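Skerance Studio Changes Mat Cleaning and Class Size Rules

February 26, 2021

The Skerance yoga studio in Brakel will limit floor classes to 5 students starting Monday and will move its restorative sessions to a 90-minute format. The limit applies to Hatha, restorative and chair classes. Private lessons are not affected. 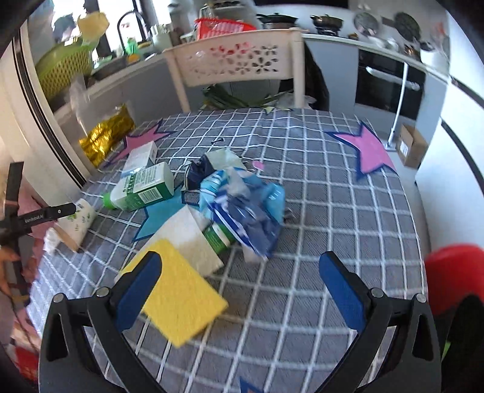 A yellow sponge and a bottle with a green cap on a checked tablecloth.

Under the new rules, shared bolsters and straps are withdrawn from general use. Students must bring their own mat and one blanket. Studio mats remain available on request and are held out of rotation for 2 days after each use.

Kazimiera Szewczyk, who manages the studio, said the longer format allows for fewer poses with longer holds. "The old schedule left very little time between groups," she said. "Now the room can be aired and the floor cleaned before the next one comes in."
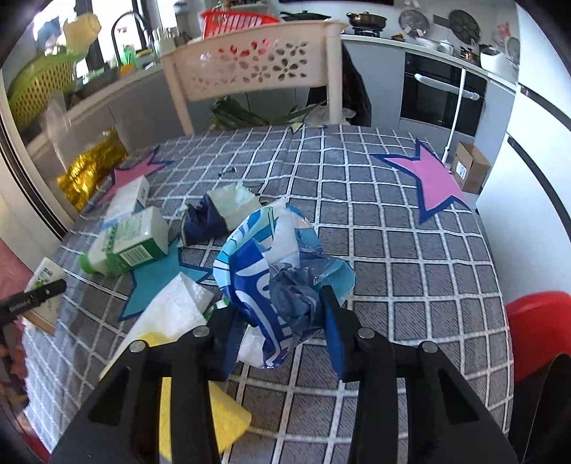
Booking moves to Listport on the same day. The studio has 583 registered students, and existing class passes will be transferred without a fee. Passes that were due to expire before May will be extended to the end of that month.

Stavros Gashi will continue to teach the morning Hatha class. Jadwiga Michalski takes over the chair class. Walk-in places are suspended, and waiting lists close one hour before the start of each class.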